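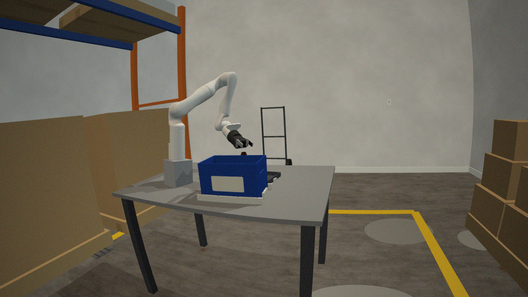

Residents of Erholm have waited long enough for a bus that runs after dinner, one rider told the public meeting in May, and she would take a late one over none at all.

MEDIA RELEASE
9 December 2019
By Nandmont Transit Communications

Evening bus service extended to Erholm

Nandmont Transit will extend Route 27 to Erholm in the new year, with evening trips on weeknights. The last bus now leaves Nandmont Centre just after six. Under the new timetable it will leave at 10:40 p.m. and stop at the library, the Olvera Street clinic and the arena.

The change follows a survey of riders and households along the route. Of the 1,809 replies received, most asked for later trips home from work or evening classes.

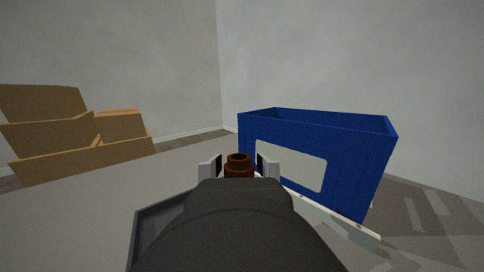 Will fares go up? Adult, student and senior fares stay at their present rates, and monthly passes will be accepted on all evening trips.

Two new shelters will be built on Notar Road, where riders now wait on the gravel shoulder. The park-and-ride lot beside the arena will be repaved and will hold 80 cars.
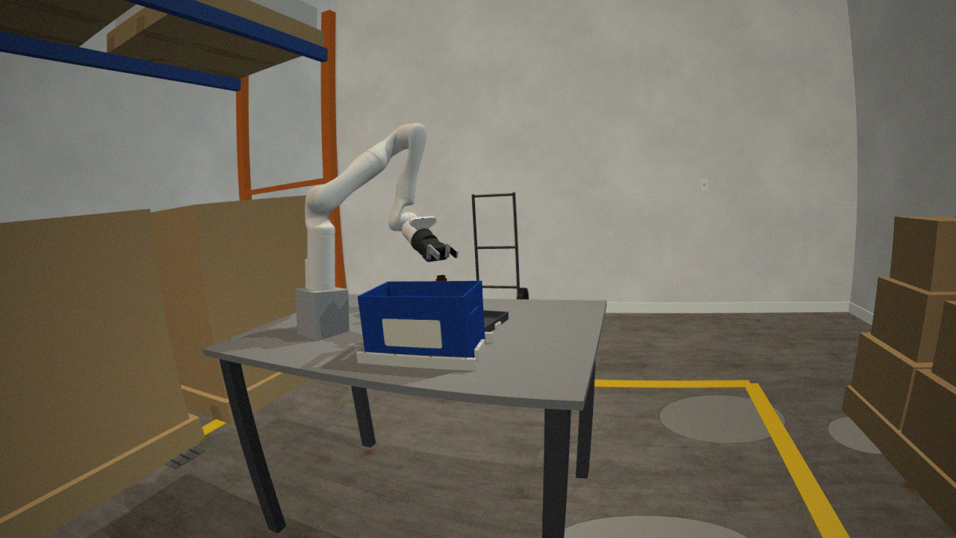 Parking there will remain free for pass holders. Printed timetables will be available at the library and on board all buses.

Contact: Nandmont Transit, Communications Office | © 2019 Nandmont Transit | Back to top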